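Inicio | El barrio | Agenda | Boletines | Contacto

Noticias del huerto: abril, los tomates y una compostera que por fin huele a bosque

Queridos vecinos y vecinas del huerto de Ollance:

Ya está aquí abril, y con abril esa impaciencia que nos entra a todos por sacar los plantones a la tierra en cuanto tenemos tres tardes seguidas de sol. Os pedimos un poquito de calma (sabemos que cuesta, que a nosotros también nos tiemblan las manos con la bandeja delante). El año pasado perdimos media hilera de tomates por una helada tonta de madrugada, y todavía hay quien se acuerda de aquellas matas negras con verdadera pena. Así que este año los tomates esperan en el invernadero pequeño hasta que las noches se templen, y mientras tanto podéis ir plantando lechugas, acelgas y todo lo que aguante el fresco.

La buena noticia de la temporada es el compost. Después de un invierno entero de echar hojas, posos de café y mondas, la segunda compostera está lista y da gusto meter la nariz. Quien quiera llevarse un cubo para las macetas de casa puede hacerlo cualquier mañana, a partir de las diez, trayendo su propio recipiente y dejando la tapa bien cerrada al irse, que los mirlos son listísimos. Y una cosa más, dicha con todo el cariño: las pegatinas de la fruta no se descomponen. Hemos sacado muchísimas del cedazo. 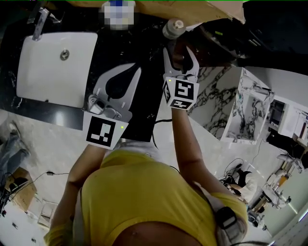
Camisa amarilla y las dos manos ocupadas.

En cuanto al riego, hemos cambiado la manguera vieja, la que goteaba junto a la puerta, por un sistema de goteo en los 6 bancales del lado sur. Costó lo suyo entenderse con las juntas, pero se nota en el agua que gastamos y, sobre todo, en que ya no hay que saltar el charco para llegar a las herramientas. El depósito de lluvia, que admite 3,000 litros, está casi a rebosar gracias a las tormentas de marzo, y si lo cuidamos entre todos debería llevarnos sin apuros hasta bien entrado junio. Por favor, acordaos de cerrar la llave de paso después de llenar las regaderas.

También queremos dar las gracias al vivero Prarnanar, que nos ha regalado 50 plantones de caléndula y albahaca para poner entre las hortalizas. Están en la mesa larga, a la sombra, y cada parcela puede llevarse dos. ¡Plantadlos pronto, que las macetitas se secan enseguida!

Por último, sigue en marcha el intercambio de semillas. Nos faltan judías de enrame y nos sobran calabacines, como todos los años de nuestra vida. Si tenéis sobres a medio usar en algún cajón, escribid en ellos la variedad, aunque sea a lápiz, y dejadlos en la caja de lata de la caseta.

Un abrazo grande y buena siembra.

Boletines recientes
Cómo podamos los frutales del camino de Fisov
La caseta tiene tejado nuevo
Receta: crema de acelgas para un día de lluvia
Guantes, azadas y otras cosas que andan perdidas
Calendario de siembra de primavera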